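On the Keeping of Artificial Plants

2024-10-25

Filed under: House and Furnishings

Readers of these pages will be aware that the house at Usgate has been under gradual rearrangement for most of this year. The bookshelves were dealt with in the spring, and the hallway followed in August. The present entry concerns a smaller subject, namely the artificial plants, of which the household now keeps 4, and the manner in which they are arranged, cleaned and stored.

It should be stated at the outset that the author held no high opinion of artificial plants until recently. The earlier position, set out in an entry on window sills which some readers will recall, was that a plant which does not grow has no claim to a place in a living room. That position is withdrawn. The north side of the house receives very little direct sun between October and March, and the record of living plants kept there is poor. Two ferns and a peace lily were lost in a single winter. A spider plant survived, but in a condition that gave no pleasure to anyone, and it has since been moved to the bathroom, where it has recovered well.

The first of the artificial arrangements was bought from Katsaros, the household goods shop on the lower road, in the week of its end-of-summer sale. Two more came from the market at Derka. The last was assembled at home from separate stems, and it is this method which the author would now recommend to anyone starting from nothing.

On the choice of a pot

A ready-made arrangement is generally sold in a pot too light for it. The foliage is tall, the pot is thin plastic, and a passing sleeve will bring the whole down. Every arrangement in the house has therefore been moved out of the container in which it was supplied. The pots now in use are all white or near white. This was decided after some weeks of trial with a dark blue one, against which the darker needles were lost altogether.

A low, wide pot is to be preferred to a tall one. It leaves the height to the greenery, and it sits steadily on a hard surface. The author has also come to favour a pot with some shape to its sides over a plain cylinder. Folds and angles take the light differently as the day goes on, and this gives the eye something that changes, the leaves themselves being the same at breakfast as they are at supper. The disadvantage is dust, on which more will be said.

The opening should be wide enough for an adult hand to pass in up to the wrist. This rule was arrived at by way of a pot from Derka which met every other requirement and into which nothing could afterwards be pressed down. It now holds pencils.

On the filling

The filling is the part most often neglected. Stems pushed into an empty pot will lean against the rim, and they will all lean the same way. Gravel holds them firmly but scratches the table when it spills. Sand is heavier than one expects and finds its way into the drawers. Dry florist's foam is satisfactory if cut to fit, though the cutting should be done outdoors.

For a pale pot, a pale filling is best. Green foam showing inside a white rim looks unfinished, and brown moss, which suits terracotta very well, appears dirty. The filling ought to stop a little short of the rim, so that the edge of the pot remains clear. The surface need not be level. An uneven top gives the stems several places to grip, and it is easier to repair when one of them is taken out for washing.
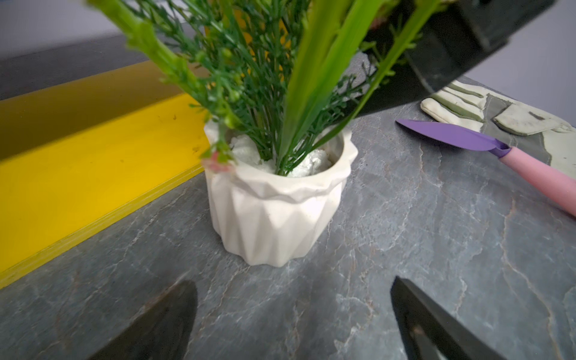 The white pleated pot on the grey marble, with its mixed greenery.

The marble top has been a success in this respect. Its colour is quiet, and a white pot stands out upon it without any cloth or mat. Grey marble does, however, show water marks if neglected, and one advantage of a plant that is never watered is that no ring is left behind. The living plants stood on saucers, and the saucers leaked.

On the arrangement of the stems

The author's first attempts were made with a single kind of foliage, bought in quantity. The result was very even and resembled a brush. A mixture is more forgiving. In the pot shown, a broad lime-green blade goes up through the middle, with fine dark needles spread out about it and to the right, and thick yellow-green stalks leaning away to the left. The contrast between broad and fine is what does most of the work, and the lighter stripe along the blade helps to draw the eye upwards.

The following order has been found convenient when starting afresh. The tallest piece is placed first, nearly upright, at or near the centre. The heavier stalks are set next, on one side only. The feathery stems are then worked in between, being bent a little outward with the fingers before they are inserted and never afterwards, when bending merely loosens them. The smallest pieces are left until the end.

All stems should enter the filling close together and spread as they rise. A living plant commonly does the same, and stems planted at equal distances across the pot will always look like a row of posts. It is also permissible, and in the author's view desirable, that something should escape. One or two thin sprigs may reach out well beyond the side of the pot. A small pink bud may be allowed to hang over the rim. The bud in this case was very nearly removed on the ground that it matched nothing else, and it is now the part of which the author is most fond.

Colour in general should be kept under control. One small touch of pink among so much green is agreeable. The same arrangement was tried with a spray of red berries, which gave it the look of a Christmas decoration, and the berries have been returned to the December box.

On cleaning

Artificial foliage collects dust at a rate which surprises new owners. Fine needles are the worst offenders, followed by any stalk with small nubs upon it, and the broad leaves are the least troublesome. Under the present routine, each arrangement is brushed lightly once a week, on the same day as the shelves. A soft paintbrush of the kind sold for watercolours is used for this purpose. A duster catches on the twigs and pulls the tips away.

A full wash is carried out twice a year. The stems are drawn out one at a time and laid on a towel in the order in which they are to be replaced. They are dipped in lukewarm water containing a little washing-up liquid, shaken over the bath, and left overnight. Hot water is to be avoided. It was used once, on a trailing ivy which has since been disposed of, and the leaves curled beyond any hope of flattening.

The pot should be wiped with a dry cloth in the ordinary way. A chalky finish must not be scrubbed, and coloured cloths should be kept from it, as the dye will rub off on the raised edges. Dust in the folds may be lifted with the same brush that serves for the foliage. Felt pads have been fixed beneath all the pots in the hall. Those on the marble stand directly upon it and are always lifted, never pushed.

On position

No artificial plant should be placed where it will be examined closely by persons who are sitting still. A dining table is unsuitable for this reason, and for the further reason that guests cannot converse through it. A side table, a landing or the end of a long shelf will do very well. The arrangement ought also to be kept out of strong sun, which turns cheap greens to blue within a season or two. Since dim corners are the ones that most need a plant, the two requirements are seldom in conflict.

The distance from a radiator should be not less than 60 centimetres. Curtains, too, should be allowed for. A draught from the north window was enough to draw the hem across one of the smaller pots every evening for a fortnight, and each morning there was a twig on the carpet.

On storage

Two of the arrangements are put away in summer, when the garden supplies all the cut flowers required. They are kept upright in a Kosel storage box under the stairs, with crumpled paper around the pots and a clean pillowcase drawn loosely over the top. Plastic bags were used formerly and are not advised. They flatten the outer sprays, and a flattened spray takes most of an afternoon to put right.

A label is tied to each pot recording the date of its last wash and the room from which it came. This may be thought excessive for a household of modest size. The author can only report that before the labels were introduced, the same plant was washed on two occasions in one month and another was not washed at all.

Correspondence

Several readers wrote in response to the entry on the hallway to ask where the shallow brass tray was obtained. It was a gift, and no maker's name appears on it. A further enquiry concerned the suitability of dried grasses in place of artificial ones. The author has kept dried grasses and found them handsome but inclined to shed, particularly where there is a cat.

The next entry will deal with the linen cupboard, the shelves of which have now been measured and found to be of different depths.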